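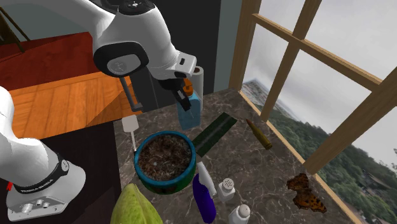 Tips > Kitchen > Counters > Stone counters in daily use

Taking care of a marble countertop without much money

I have had marble in my kitchen for 19 years, first in the rented flat and now in our house in Flornton. In the beginning I made almost every mistake. My neighbor Vy Khương polishes stone for a living, and she corrected me many times, so a good part of this page comes from her. The rest I learned by ruining things.

What marble does not like

Marble is a soft stone and it reacts with acid. Lemon, vinegar, tomato, wine, cola and yogurt all leave a dull place if they stay. People call this a stain, but it is called etching, and it is damage in the surface. You can not wash it away. A true stain is different: oil, coffee or berry juice goes inside the stone and makes it darker. It is good to know which one you have before you start to rub.

To see the difference, bend down and look at the counter from the side, with the window in front of you. If the spot is dull but has the same color, it is etching. If the spot is darker and still shiny, it is a stain.

Every day

Wipe with a soft cloth, warm water and a few drops of plain dish soap. Then wipe again with clean water, and then dry. Most people forget the drying. In my town the water is hard, and drops that dry alone leave white rings, mostly near the faucet.

Do not use vinegar sprays, even if the internet tells you that they are natural. The same for scouring powder and the green side of the sponge. I used the green side one February on a spot of dried egg and the scratches are still there, to the left of the stove.

For daily drying I prefer an old cotton T-shirt cut in squares. Paper towels are fine for oil and for raw meat juice, things you want to throw away at once.

Oil stains

You need baking soda, water, plastic wrap and tape.

Mix the baking soda with water until it is like thick yogurt. Put it on the stain as thick as your finger and a little wider than the stain. Cover with plastic wrap, tape the edges and leave it for one day. Then take off the plastic and let the paste dry completely by itself. Lift it with a plastic card, never with a knife. Rinse and dry.

Sometimes the stain becomes lighter but stays. Do it again. My worst one, from a bottle of sesame oil, needed four times.

For coffee or tea on light marble, some people make the paste with hydrogen peroxide from the pharmacy. On dark or brown stone please do not do it, it can make a pale place.

Sealing

Sealer does not protect from acid. I thought it did, and I left half a lemon on the counter the same evening. It only gives you more time to wipe up oil and coffee.

To know if you need to seal, put a spoon of water on the counter and wait ten minutes. If the stone under the water turned dark, it is time. Try it next to the sink and also in a corner that you use less. Mine needs it more often at the sink.

I use Proltex because the hardware store has it, and before that I used Drimier. I did not see a big difference. Follow what is written on the can, and wipe off all the extra before it dries. If you leave it, you get a sticky cloud on the surface that takes a whole afternoon to remove.

Things that stand on the counter

Bottles are worse than people think. Cooking oil runs down the outside and makes a ring under the bottle, and dish soap does the same. I put mine on a small tray. A saucer is also good. Lift the tray once a week and wipe under it, water likes to hide there.

Metal cans must never stay on wet marble. The rust goes in the stone and I know no home method that takes it out well.

Hot pans go on a trivet. The stone can survive the heat, but the sealer may not, and a sudden change can open a small crack that was already there.

Small scratches and dull spots

If the finish is matte, you can try marble polishing powder with a damp cloth, in small circles. If it is glossy, test in a hidden corner first. For deep marks call a professional. Vy asks 80 dollars for a small visit here, maybe in your city it is more.

A question from a reader

Uchenna Wike wrote to ask if he can cut bread directly on marble. The marble will get fine lines and your knife will become dull very fast. Please use a board, and put a damp cloth under it so it does not slide.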